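Sleep diary people wanted (yes, you get paid to write about your bedtime)

Hi! I'm Aisling Flanagan and I run the home sleep study at Alau, a small research outfit on the second floor of the old Kondgate building. I'm looking for people who will let me be nosy about how they sleep, starting in January.

You don't have to be a bad sleeper. I'd love a few, sure, but I also want the folks who are out cold by nine, the night shift crowd, the new parents, and anyone who has been fighting with their partner over the thermostat for years. If you're over 18 and sleep at home most nights, write to me!

What you'd do: keep a short diary every morning before coffee (okay, during coffee), and talk with me or my colleague Uriel Rosales on the phone once a week. The whole thing runs six weeks. We'll also ask about your bedroom, like where the bed sits, what's next to it, how firm your mattress is and how much light gets in. No need to tidy up for us.
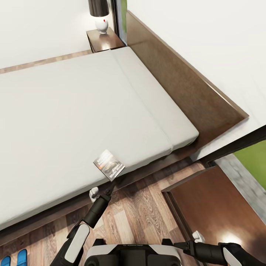 Bare mattress, dark wood headboard and a small nightstand.

The pay is up to $600, depending on how many diary weeks you finish. You get it by check or transfer at the end, and if you have to quit early you still get paid for the weeks you did.

I can't take you if you've started a new sleep medicine in the past month, or if you're already in another study. Travel is fine as long as it's only a night or two.

To sign up, email Wing-sze Yip at our front desk with your name, a phone number and the best time to call. Put "sleep diary 626" in the subject line so it lands in the right pile. She'll send you the consent form, and I'll call you myself, usually after 4 p.m. Bring questions, I like questions!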